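Let the Robot Make a Mess of the Bedroom

I spent an afternoon at the Durkstead open day in January, and I'm still talking about it to anyone who'll stand still.
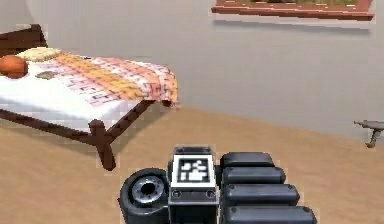
Household robots have been promised to us for so long that most people have stopped listening, and I think that's a shame. The team at Durkstead does a lot of its practice in simulated homes, and visitors got to sit with Seul-gi Jin while she went through them. I had expected gray boxes and grid lines. What I got was a bedroom with a patterned orange and pink blanket slung diagonally across the bed and hanging over the foot end, with the gripper down in front and bare floor between the two. I loved that blanket! Somebody had thought about how people live.

My view, after 90 minutes of asking questions, is that this kind of work deserves far more public attention than the polished stage demos. A robot pouring coffee for a crowd tells me very little. A rendered room that can be reset in a moment, changed a bit and tried again tells me how the thing is being taught, and where it still falls down. Jin ran one task 15 times for us and talked through the failures (there were plenty) as cheerfully as the successes.

Roksolana Pavliuk, who was sitting next to me, thought it was all too far from a real house. Cloth in a computer is not cloth, she said, and she has a point. The textures are blurry, and a real blanket would fold in ways no program quite guesses. But pilots learn in simulators too - and then they go and fly. I'd want both, and so would the engineers I spoke to.

More labs should open their doors like this. Durkstead had room for 30 of us, and I'd happily go again next month.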